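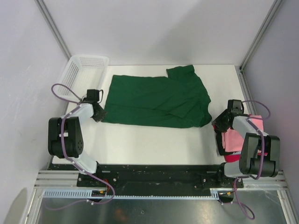 WORK AND AUTOMATION
Week 9 handout: Laundry, robots and the people who fold
Lecturer: Marites Catacutan
Tutorials: Jericho Evangelista

Read this before the tutorial. Last year a number of you read it during the tutorial, with your phones under the desk, and I could tell.

1. Why laundry

When people picture automation they tend to picture a car plant, where the parts are stiff and each one is the same as the one before it. A T-shirt is neither. Pick it up by one corner and it becomes a different object. Put it down and it becomes a third. Robotics people call this "deformable object manipulation", a phrase that takes longer to say than it takes a decent folder to deal with the shirt.

Folding is also work that employers have long filed under "unskilled". Keep that word in mind through the rest of the handout. Engineers with doctorates have given years of their lives to it, and the pay scale at most commercial laundries has yet to notice.

2. The Dalisay case

Dalisay is a commercial laundry in Musbridge. It washes, dries, sorts, folds and packs for gyms, aged-care homes and a couple of hotels. In May it brought in a two-armed folding cell from a supplier called Surkutus, running planning software named Prirkach. The staff renamed it within a day. I have been asked not to print what they call it.

The pilot covered T-shirts and other small garments only. Sheets stayed on the flatwork ironer, a machine that took most of the sheet-folding jobs so long ago that it now counts as furniture. One folder told us she was not worried about robots and then walked back past the ironer to her bench. People stop calling a thing automation once they've had to clean the lint out of it for a few years. You will want an example like this for your essay, so find your own.

The site employed 37 people on the floor when the pilot began, 12 of them mainly on folding. No one was let go during the trial. Management repeated this to us often enough that we started to wonder about the word "during".

3. What the work looks like broken into tasks

A job is a bundle of tasks, and machines arrive one task at a time. At Dalisay the folding job, as the folders themselves described it to us, went like this:

Take a garment from the pile and find out what it is.
Check for stains, tears, missing buttons, and tissues that have been through the wash.
Turn it right side out if the customer cares. Know which customers care.
Flatten it.
Fold it to the customer's pattern.
Stack it.
Notice that the stack belongs to someone else and go and sort it out.

The supplier's brochure covered flattening, folding and stacking. The rest of the list appeared under the heading "upstream and downstream processes", meaning Shanice's bench, then Col's bench, and sometimes the manager's desk.

Terms to know: task substitution (the machine does a piece of the job), task creation (someone now has to look after the machine), and residual work (what's left once the easy pieces are gone). Autor's papers on the reading list will help with the first two. For the third, talk to anyone who has supervised a self-checkout.

4. What changed for the people there

Pace. Folders had set their own rhythm, fast before lunch and slower after. With the cell running, one person fed it garments and was expected to keep it fed. Several said the work had become lighter on the shoulders and harder on the temper.

Talk. Folding benches face each other. The feeding position faces the cell. It was put that way for the sake of the power supply, and the result was that the person on it spent a shift looking at a machine and missing all the gossip. Don't skip this one in your essays. Layout decisions are made by whoever is holding the tape measure, and they last for years.

Skill and pay. Two folders were trained as cell attendants. They learned to restart it, clear a jammed garment, check the cables and log faults. Their classification didn't change for the first part of the trial, on the grounds that they were "still in laundry". The union delegate had a view on this and shared it with everybody.

Blame. When a person folds a shirt badly, the supervisor has a word. When the cell folded one badly, the attendant filled in a form with 319 possible fault codes. The most popular entry was "other". 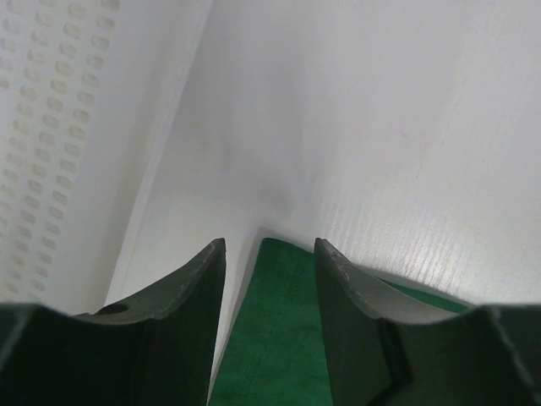

Who decides whether a fold is good enough?

At Dalisay it was the customer first, the supervisor second and the attendant in practice, as she was the one standing there when the shirt came out. The software had its own measure of success, based on the outline of the finished fold. A shirt could pass that measure with its collar tucked somewhere a hotel guest would never find it.

5. Reading the numbers

Suppliers like throughput figures. The trial target was 2000 garments a week through the cell. Before you put any such figure in an essay, ask what was counted. Did refolds count once or twice? Were the awkward garments taken out beforehand, and by whom, and did anybody's hours go up to do it?

At Dalisay the awkward garments (hoodies, anything with a drawstring, baby clothes) were pulled by hand before they reached the feeder. The pulling took up paid time that was booked to sorting. On paper sorting had become less efficient during the trial, and the sorters got a memo about it. They pinned it up next to the kettle.

6. For the tutorial

Jericho will run the session as a mock consultation. Half the group are floor staff and half are management, and you'll swap at the break. In earlier years the management half has discovered a sudden passion for flexibility, so expect to have your own words read back to you.

Come with notes on the following:

Pick one task from the list in section 3 and explain why it stayed with people. "It's too hard for robots" will not get you through; say what makes it hard and who pays for the difficulty.

Should the attendants have been reclassified, and from which date?

Redraw the feeding position so the person on it can see a colleague. A pencil sketch is fine. You may move the power supply. Engineers in the room may complain.

What would you want in writing before agreeing to a second cell?

7. Assessment reminder

The short essay is due at 5 pm on 27 Sep 2022. Submit through the portal. Emailing it to me at 4:58 with the subject line "portal down??" has been tried, and the portal keeps records too.

Use the Dalisay material or a workplace you know. If it's your own workplace, change the names and leave out anything that would identify your boss, however much you'd enjoy putting it in. Casual jobs are welcome as cases: bakeries, car parks, call centres and warehouses have all produced good essays. Interviews with family members need a consent form like any other interview, and yes, your mum has to sign it.

Consent forms are in the tray outside Jericho's office. If the tray is empty, knock.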